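From: Hassanpour
To: drermont-sourdough list
Subject: Re: Re: rye starter gone quiet, help

> I moved to Drermont in May and my rye starter has been sulking ever
> since. It used to double by lunch. Now it rises maybe a finger's width,
> smells like nail polish and goes flat by supper. Same flour, same jar,
> same me. Feeding once a day, equal weights. Is it the water? My
> neighbor says it's the water. Should I throw it out and start over?

Your neighbor says it's the water since everybody's neighbor says it's the water. I blamed the water for a whole winter and spent real money on jugs of the stuff from Plarkska, and my bread came out exactly as flat as before, only more expensive.

Don't throw it out. The nail polish smell is a hungry starter. Once a day at equal weights is a diet, and in a warm kitchen it's a mean one. Drermont kitchens in early summer are warm, especially the upstairs ones with the window that was painted shut by a previous civilization.

What I'd do: take 20 grams of the old stuff, put it in a clean jar, and give it five times its weight in flour and the same in water. Do it again in the evening. Keep that up for 3 days and don't bake with it in the meantime, however guilty the leftover makes you feel. Leftover goes in pancakes. My family has views on rye pancakes, which I have heard.

Put a rubber band at the level where it starts and look at it before bed. If it has climbed and fallen by the time you get up, there'll be a streaky line on the glass above the surface, and then you know it's eating faster than you're feeding. Move it somewhere cooler. The floor of a closet is good. Tell the others in the house first.

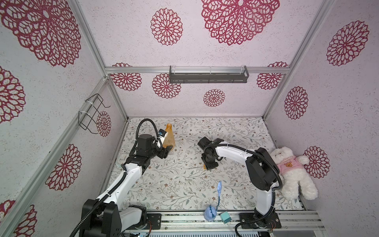 Also check the flour. "Same flour" can mean same bag, and if that bag came along in the move and sat in a hot car, I'd retire it to the pancake department. The mill at Nurnuma still sells whole rye in paper sacks and it's livelier than anything I've had from the supermarket. You have to go before noon and you have to want a big sack. They will sell you a small one but they sigh.

On the other question, from a couple of messages back, about baking straight from the fridge: yes, it works, I do it most weeks. My usual loaf is 500 grams of flour, mostly white with a scoop of rye, and it goes in the basket overnight and into the oven cold. The slashes open better and the dough doesn't slump all over the peel. I've read the arguments for letting it warm up first. I think they were written by people who get up earlier than I do.

If you do all this and it still won't move, write back and I'll leave a jar of mine on the porch. It's a plain rye, no pedigree, never been to San Francisco. Bring your own jar to swap, please. I've lent out so many that we're drinking juice from measuring cups.

And would whoever keeps replying to the whole list with "thanks" please stop. My inbox says 2059 unread and I'd like to think at least a few of those are about bread.

Hassanpour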